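Keeping black cotton black

Most of the fading on black cotton comes from abrasion. Loose dye accounts for the dark water in the first wash or two. After that, the gray look is mostly broken surface fibers scattering light, and no amount of vinegar puts those back.

I changed my routine in January and have left it alone. The settings:

Water at 30 degrees. Spin at the lowest speed the machine offers. Everything inside out, zippers closed, hooks fastened. Drum half full. Towels go in their own load, as they shed lint and act like a mild sandpaper.

Detergent is liquid. Powder at low temperature does not always dissolve in my machine, an old Helmont with a weak fill valve, and the residue dries as pale streaks along the seams. People often read those streaks as fading. A second rinse removes them.

Drying matters more than I expected. The lint screen is a fair record of what the dryer takes off a garment. I now give cotton 20 minutes on low and then move it to the rack, in the shade. Anything with elastic skips the dryer.

Redyeing works on cotton and rayon. It does little for polyester thread, so the stitching stays whatever shade it was. I used the Walano powder with salt at the dose on the packet and got an even result on a shirt and a blotchy one on a pair of jeans that I had not wetted out first.

I have not tested the color-protecting detergents. The Godoy one costs twice what I pay now and I would want a side-by-side with cut swatches before saying anything.

Filed under: Laundry, Fabric care

2 comments

Corey Kereama
What about black linen? Mine went gray at the folds in one summer.

marl_t
Wetting out before dyeing is on the packet, in very small type. Same mistake here.

Recent posts
Descaling the Utano kettle
Replacing a fill valve
Sewing thread: cotton or polyester 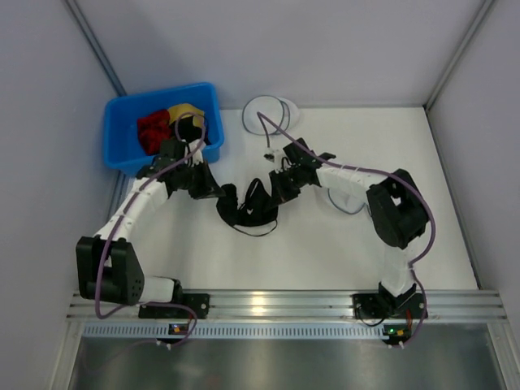
Black fabric, crumpled, on a white tabletop.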